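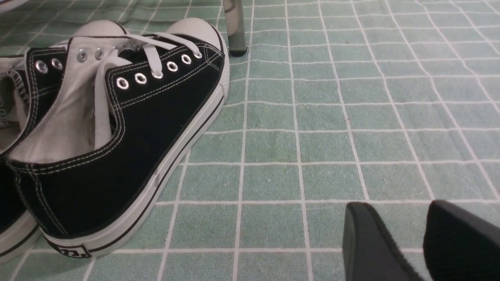
Can a robot arm put shoes away on a rack yet?

Posted in Lultumness Community Help > Home Automation
Crisanto Macaraeg
Member

My parents have a metal shoe rack by the front door and it never stays tidy. Slippers go on top, sneakers on the lower shelf, and whatever was worn last ends up on the tile in front of it. My mother can't bend easily anymore, so the pile sits there until I come by.

I already have a small arm from Plama that I bought used for 480 dollars. It comes with a two-finger gripper and wrist camera and will lift 2 pounds at full reach. Right now it sorts plastic bins in my garage and does that fine.

What I want is simple to say. Pick up a pair from the floor, set it on the lower shelf, heels facing out, then go on to the next pair. It doesn't have to be fast. If it needs 10 minutes a pair while they're asleep I don't care.

Before I spend my evenings on this, is it something a hobby setup can do now, or am I too early? The shoes are mostly canvas low-tops and knit running shoes. Some have the laces tied, some don't. My father also stuffs paper in his to keep the shape, and I'd like to know if that matters. 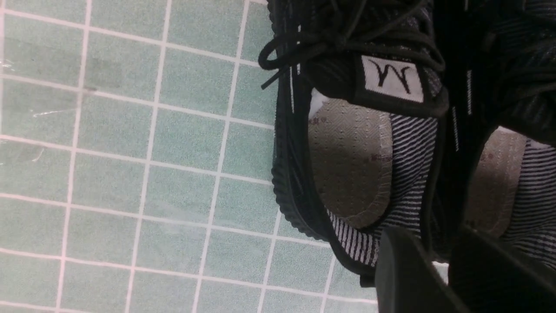 Arnel Gatchalian
Community Helper, Robotics and Workshop

You can do part of it. A single shoe, right side up, with clear floor around it, is a reasonable job for an arm like yours. A pair pushed tight together is harder, and black shoes are harder again. With two black shoes touching, the gap between them is just a dark area to the camera, and the software will often take the pair as one object. Then the gripper goes for the middle and gets nothing useful.

Some things I learned doing this with my own arm:

Grab the back of the shoe. One finger inside the heel, one outside, and close slowly. A canvas shoe will fold some there but it holds. Don't try to take it across the toe unless your gripper opens wide enough, and most small ones don't.

Laces are the main problem. A tied bow with big loops will catch a fingertip, and then the shoe comes along when the arm backs away. Loose laces drop down into the opening, right where you want to put a finger. Tuck them in if you can. I never got mine to tuck laces by itself.

Paper stuffing helps with the shape and hurts with the grip. If the paper is right up to the heel there's no room for the inside finger. Same with rolled socks. Ask your father to push it forward toward the toe.

Glossy tile throws bright spots back at the wrist camera. Turn off the ceiling light and use a lamp from the side. The grout lines are useful though - if you know the tile size you can use them to check your camera height.

On my bench I ran 60 tries with one canvas shoe at a time. It was good enough that I stopped watching it. With pairs I gave up before I had a number worth posting.

Setting the shoe on the rack is a separate job. Round rails aren't a flat shelf, and a shoe put down a little crooked can end up with its heel between two of them. You also have a shelf overhead, so the arm has to come in low and from the front. Check that yours can reach in that way before you write any code. If the slippers on the top shelf stick out past the front rail, the arm can hit those too.

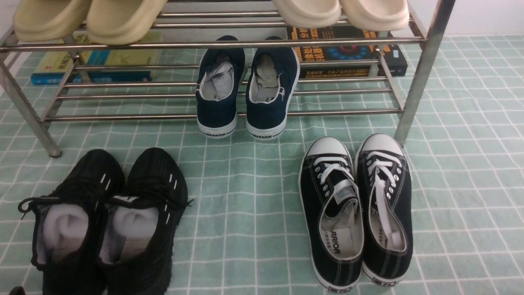 More replies

Rugemalira
Member

Just get a bench so she can sit down to take them off. A lot cheaper than all this

Crisanto Macaraeg
Member

They have a bench. It's covered in mail.

Arnel, thank you, that's what I needed. I measured last night and the arm can't get under the top shelf with the gripper on. It clears if I take the wrist cover off, but then the cable rubs, so I may move the rack up on blocks. I'll start with one shoe on open floor and leave the pairs alone for now.

Do you use the stock fingertips or something softer?

Arnel Gatchalian
Community Helper, Robotics and Workshop

Softer. I had the stock ones first and they slid on the rubber sole. I wrapped them with the Jorkham grip tape and that has lasted since May. Two layers is plenty. Any more and you lose opening width.

If you do raise the rack, measure the new rail height at both ends. Mine was off from left to right and I chased it in software for a week.

Marked as solved by Crisanto Macaraeg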